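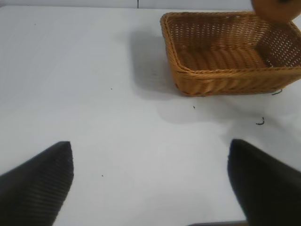 **Why do racing cars have such wide tires with no pattern on them?**

Because more rubber touches the road. When more rubber touches the road, the car can hold on better in the corners.

The tires on your family car have grooves, like small rivers. When it rains, the water goes into the grooves and is pushed away. The dry-weather tires of a racing car are smooth. We call them slicks. On a dry track they are very good, but in the rain they slide like a soap on the bathroom floor!

## Warm tires are sticky tires

Take a piece of modeling clay from a cold room. It is hard, yes? Now roll it in your hands for a minute. It becomes soft and a little sticky. With racing tires it is almost the same. Cold rubber is hard and does not grip well. Many drivers turn left and right behind the safety car — they are not playing, they keep the tires warm.

But too much heat is also bad. The rubber wears away faster, and small pieces of it stay on the track. Drivers call these pieces marbles. If you drive over them, the car can slip.

## What happens when it rains?

The team changes to rain tires. These have deep grooves again. At the Staden track, one lap has 13 corners, and the driver Clem Lockyer likes to tell how she once stayed on slicks when the rain started. She spun in the second corner and came to the pits very slowly, with grass in the front wing.

## Try it at home

Press one finger on a dry table and pull it slowly. Now press your whole flat hand and pull. Which one is harder to move? Then put a few drops of water on the table and do it again. Write down what you feel, and dry the table after.

**New words:** *slick* — a smooth tire for a dry track. *Grip* — how well the tire holds the road. *Pits* — the place where the team works on the car.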